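Dreseck Pour Set - Learned Two-Hand Pouring for Humanoid Upper Bodies
Sold by Jekura. Download license, research and teaching use.

I've been putting the Pour Set together for longer than I'd like to admit, and I'm really happy it finally has its own page! It's a trained policy, the demonstrations behind it and the training code, all in one download. If you've got a two-armed robot with multi-finger hands and you want it working with drinks and glassware, this saves you a very dull winter of collecting data.

The method is simple enough to explain over lunch. We teleoperate the robot through the whole job, record joint angles, fingertip pressure and the head camera, and train one policy on all of it. There's no separate liquid model and no hand-written "now tilt" step. The policy predicts a short chunk of motion, runs the first part, looks again and predicts the next.

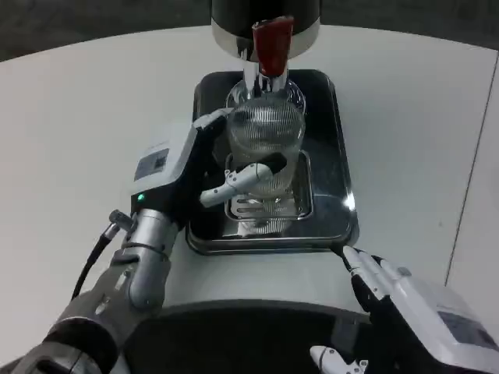 Grasping is where most of my training budget went. Clear glass is miserable for depth cameras (ask anyone who's tried), so the policy works from plain color video plus the pressure readings. Ribbed glass turned out friendlier than smooth, maybe because the ribs give the network some texture to hold on to. The grasp I like best is the one with a finger up on the shoulder of the glass and another across the front, with the spout still reaching into the neck - it leaves the dispenser alone and keeps the vessel from turning. The other hand stays open down by the tray. I tried training with that arm parked far away and the results got worse, so both arms are in every demonstration.

What you get:
1370 teleoperated demonstrations, split into dispenser work and bottle pouring
27 glass and bottle shapes, listed by file
3 policy checkpoints: small, standard and the big slow one
Training and evaluation scripts
The Sirkon player, for stepping through episodes with pressure plotted under the video

The bottle pours are the harder half. Neck position matters more than tilt speed, and a policy trained on tilt alone will happily pour down the outside of the glass. So we label the neck and the rim in the demonstrations and add a small loss on the distance between them. That one change helped more than doubling the network did - I ran it again because I didn't believe it.

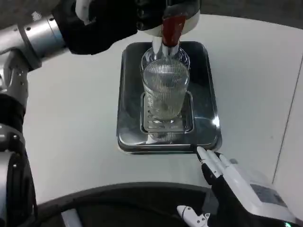
Zinchenko wrote in to ask whether the rim labels are needed when the robot is running, or only during training, and whether a team without fingertip sensors could still get something out of the set. Labels are for training only. Without pressure you can mask that input and fine-tune, and the small checkpoint copes with this best. Expect weaker grasps on narrow necks.

Known limits: no carbonated drinks, no hot liquids, and nothing opaque in the training data. Dark tabletops need fine-tuning too. Plan on 1000 training steps as a first try and go up from there.

Updates are free for license holders, and the next one is due in March with more bottle shapes.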